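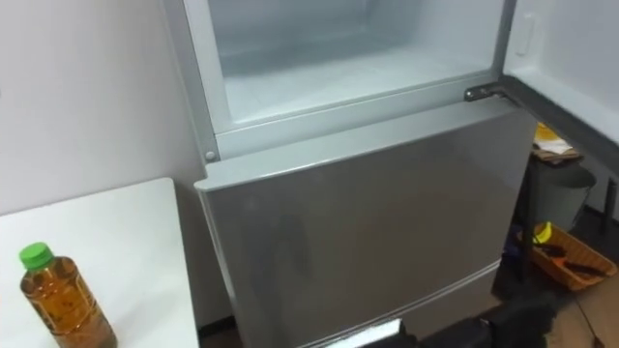
家で作るジェラート・アイス総合 冬でも作る人のスレ

投稿者:こおりみつ
2018年2月7日

冬のジェラート作りについて語りたくて立てました。夏のスレは8月を過ぎるとぱたっと止まってしまうんですが、私は寒い時期のほうがよく作ります。暖房の効いた部屋で食べる濃いチョコ味、最高じゃないですか!

きっかけは古本屋で見つけたアルトゥーロ・オルランディーニ(Arturo Orlandini)の『家庭の氷菓』という本です。値段は2000円。写真がほとんどなくて文字ばっかりなんですけど、これがとんでもなく面白い。砂糖の種類を変えると舌ざわりがどう変わるかだけで一章使っていて、読みながら台所に立ちたくなります。

で、今いちばん気に入っている配合がこれです。

牛乳 223g
生クリーム 100g
卵黄 2個
グラニュー糖 60g
水あめ 15g
塩 ひとつまみ

牛乳の半端な数字は本のままです。最初は誤植かと思ったんですが、先のほうの章でも同じ数字が出てくるので、たぶんこだわりがあるんでしょう。卵黄と砂糖をすり混ぜて、温めた牛乳を少しずつ入れて、弱火でとろみがつくまで。こしてから氷水で冷まして、冷蔵庫で一晩。生クリームは冷やしたあとに足します。

機械は持っていないので、浅いバットに流して20分ごとにフォークでかき混ぜてます。五回くらい混ぜるとだいぶなめらかになりますよ。

皆さんの配合や、冬ならではの味があったらぜひ教えてください!

投稿者:ゆずはちみつ

スレ立てありがとうございます! 待ってました。

うちの冬の定番は柚子です。卵は使わないで、牛乳と練乳と砂糖、そこに柚子の皮のすりおろし。果汁は最後の最後に入れないと分離して悲しいことになります(二回やりました)。皮は白いところまで削ると苦いので、表面をなでるくらいで。

あと酒粕も合います。酒粕を牛乳で煮溶かして、こし器で丁寧にこすだけ。甘酒っぽいのに後味がすっきりしていて、うちの母は「これなら毎日でもいい」と言ってました。毎日は作りませんけどね。

投稿者:dolce_kobo

オルランディーニ、持ってます。名著。ただ配合については異論あり。

その水あめの量だと家庭の冷凍庫では固くなりすぎませんか。糖がもう少し要ると思う。私はグラニュー糖を少し減らして、そのぶん以上にブドウ糖を足しています。ブドウ糖は砂糖より甘みが弱くて、凍る温度を下げる力が強い。甘さをあまり上げずに柔らかくできます。製菓材料の店なら小袋で売ってます。

それから卵黄は5個でもいいくらい。乳化が全然違う。

投稿者:こおりみつ

>>dolce_kobo さん
同じ本の人がいた! うれしいです。
固さは確かにあって、食べる前に冷蔵庫に移してしばらく待つのが習慣になってました。ブドウ糖、今度試してみます。

でも卵黄5個は……この牛乳の量だとカスタードを凍らせたものになりません? 私は牛乳の味がするのが好きなんですよね。

投稿者:もなか最中

卵黄5個は多いに一票。
うちの子どもたちは卵の匂いが強いと残します。バニラをきかせれば平気だけど、そうするともう牛乳の味じゃない。

横からですみませんが、卵黄なしでコーンスターチを使う方法も推しておきます。南イタリアのほうのやり方らしいです。牛乳に砂糖とコーンスターチを溶いて、ふつふつするまで火にかけてとろみをつけるだけ。冷やして凍らせると、もっちりして溶けるのがゆっくり。卵白が余らないのが何よりありがたい。

投稿者:dolce_kobo

>>もなか最中 さん
コーンスターチは火の通しが足りないと粉っぽさが残るでしょう。あれが苦手で。しっかり煮れば消えるのは知っていますが、煮すぎると今度は牛乳くさくなる。

卵黄の件は好みの問題だと認めます。チョコとピスタチオのときは多め、ミルクのときは少なめ。これでどうですか。

投稿者:もなか最中

それなら賛成です(笑)
コーンスターチは木べらに重みを感じてからもう少し煮てください。粉っぽさ、消えますよ。鍋底を焦がさないように、手は止めないで。

投稿者:北の甘党

チョコの話を待っていた者です。

プロラック(Plolach)のカカオの濃い板チョコを刻んで使ってます。カスタードが熱いうちに入れて、しばらく触らずに置いて、それから真ん中から混ぜる。ココアパウダーも少し足すと色も味もぐっと濃くなります。ココアは先に少しの牛乳でペースト状に練っておくとダマになりません。

ひとつ気づいたこと。チョコを増やすと冷えたときにかなり固くなります。カカオバターが固まるせいかな。なので砂糖は気持ち多め。ラム酒をほんの少し入れるのもいいです。入れすぎると全然凍らなくて、ただの冷たい飲み物になります。なりました。

投稿者:ゆずはちみつ

>>北の甘党 さん
それはそれでおいしそう……!

投稿者:北の甘党

おいしかったです。

投稿者:ホイップ研究員

機械の話もしていいですか。

ドナーティ(Donati)の、ボウルを前もって凍らせておくタイプを去年から使っています。フォーク混ぜも楽しいんですけど、果物のシャーベットは機械で作ると別物です。氷の粒がほんとに細かい! いちごなんて口に入れた瞬間にすうっと消えます。

注意点としては、ボウルはしっかり凍らせること。私は前の晩から入れてます。振ってみてちゃぷちゃぷ音がするうちはまだ早い。あと、生地のほうもよーく冷やしてから入れること。ぬるい生地を入れると、ボウルのほうが先に温まってしまって、いつまでたってもゆるいままです。

投稿者:こおりみつ

>>ホイップ研究員 さん
機械、ずっと迷ってるんです。回している時間はどれくらいですか? 音はうるさい?

投稿者:ホイップ研究員

うちは20分でちょうどソフトクリームくらいの固さになります。そこから容器に移して、冷凍庫で落ち着かせてから食べます。

音はまあ、します。テレビの音量をちょっと上げるくらい。夜中はやめたほうがいいです(隣の部屋の夫に言われました)。

投稿者:dolce_kobo

機械を買う前に温度計を買ったほうがいいと思う。

カスタードは82度前後で火を止めるのが目安で、それを越えて85度あたりになると卵が固まりだす。勘でやっていた頃は三回に一回はざらついていました。ドロニクス(Dronix)の棒状のやつを使っていて、反応が早くて気に入ってます。凍らせているときの生地の温度も測れるので、混ぜるタイミングがつかめてくる。

投稿者:祖母のレシピ帳

温度計なしでずっとやってきた身としてはちょっと反論したいです。

木べらの裏に指ですっと線を引いて、その線が残ったら火から下ろす。祖母に習ったやり方で、これでだいたい失敗しません。湯せんにすればなおさら安心。時間はかかりますけど、鍋の中がだんだん重たくなっていくのを手で感じるのが好きなんですよ。

道具を否定するつもりはないです。ただ、初めての人が「温度計がないから作れない」と思ってしまったらもったいないなと。

投稿者:もなか最中

私も木べら派。

投稿者:dolce_kobo

>>祖母のレシピ帳 さん
なるほど、それはその通りです。言い方が強かった。
ただ卵の安全面を考えると、小さい子や高齢の方が食べるときは測ってほしい。そこだけは譲れません。

投稿者:祖母のレシピ帳

>>dolce_kobo さん
それはごもっともです。孫に出すときは私も測ることにします。

投稿者:旅するスプーン

流れを切ってしまうんですが、昔フリナウ(Flinau)という小さな町で食べたジェラートの話をさせてください。

駅を出て坂を上がったところに、エットレ・モンティ(Ettore Monti)さんという方が一人でやっている店があって、冬でも開いていました。味は日替わりで、その日は焼き栗と、リコッタと、黒こしょうの入った洋梨。洋梨が! もう忘れられません。果物の香りのあとから、ぴりっとくるんです。

拙い言葉で作り方を聞いたら、洋梨を皮ごとオーブンで焼いてから裏ごしすると教えてくれました。水分が飛んで香りが詰まるんだそうです。こしょうは食べる直前に挽くだけ。

帰国してから何度も真似してるんですけど、どうしてもあの味になりません。洋梨の品種が違うのかなあ。日本のラ・フランスだと、きれいな味だけどちょっとおとなしい感じになります。

投稿者:ゆずはちみつ

焼いてから裏ごし! その発想はなかったです。りんごでもできそう。

投稿者:北の甘党

りんごは紅玉でやってみたい。バターと砂糖で先に炒めて、シナモンはなし。シナモン入れると全部シナモンになっちゃうから。

投稿者:ホイップ研究員

えっ、シナモンは入れましょうよ!

投稿者:北の甘党

入れません。

投稿者:こおりみつ

シナモン戦争が始まってしまった……。

>>旅するスプーン さん
すてきなお話をありがとうございます。オルランディーニの本にも焼いた果物を使う章があって、白ワインをふって焼くと書いてありました。果物に砂糖を少しまぶしてしばらく置いて、出てきた汁ごと焼くみたいです。よかったら試してみてください。

投稿者:旅するスプーン

>>こおりみつ さん
白ワイン! モンティさんの店の奥にも瓶が並んでた気がします。飲む用だと思ってました。週末にやってみます。

投稿者:しろくま初心者

はじめまして、読んでいたらどうしても作りたくなって、ミルク味に挑戦しました。こおりみつさんの配合そのままです。

味はすごくおいしいです! でも食感がしゃりしゃりで、ジェラートというよりかき氷寄りです。フォークで混ぜるのは二回でした。途中で寝てしまって……。何かあとから直す方法はありますか?

投稿者:祖母のレシピ帳

直せますよ。
少し溶かして包丁で切れるくらいになったら、ひと口大にしてフードプロセッサーへ。なめらかになったらすぐ容器に戻して、また凍らせてください。溶かしすぎると元に戻るだけなので、そこは手早く。

投稿者:dolce_kobo

容器は浅い金属のもののほうが早く凍って粒が小さくなります。次からぜひ。表面にはラップをぴったり貼りつけると霜がつきにくい。

投稿者:しろくま初心者

フードプロセッサーでやり直しました! 全然違います、びっくりです。なめらか! 夜なのに二杯食べました。

次は卵白が余っているので何かに使いたいんですが、皆さんどうしてますか?

投稿者:もなか最中

だからコーンスターチにしましょうと(笑)
うちはラングドシャにします。卵白とバターと砂糖と薄力粉を同じ重さで混ぜて焼くだけ。ジェラートに刺して食べるとお店みたいで、子どもが喜びます。

投稿者:ゆずはちみつ

私はレモンシャーベットに泡立てて混ぜちゃいます。ふわふわになりますよ。ただ生の卵白なので、うんと新しい卵のときだけ、その日のうちに大人だけで食べてます。

投稿者:ホイップ研究員

紅玉が手に入ったので、シナモンありとなしで両方作りました。

夫はなし派でした。くやしい。

投稿者:北の甘党

ご主人によろしくお伝えください。

投稿者:こおりみつ

みんな楽しすぎます! 私はブドウ糖を買ってきて、さっきミルクの生地を仕込んだところです。グラニュー糖を10g減らして、ブドウ糖を20g。明日凍らせて、固さがどうなったかまた書きますね。

あと酒粕も買ってしまいました。ゆずはちみつさん、板粕と練り粕のどっちを使ってますか?

投稿者:ゆずはちみつ

>>こおりみつ さん
練り粕です! 溶けるのが早いので。板粕なら小さくちぎって、牛乳に浸してふやかしてから火にかけてください。アルコールが残りやすいから、お酒に弱い人がいるなら長めにことこと煮てくださいね。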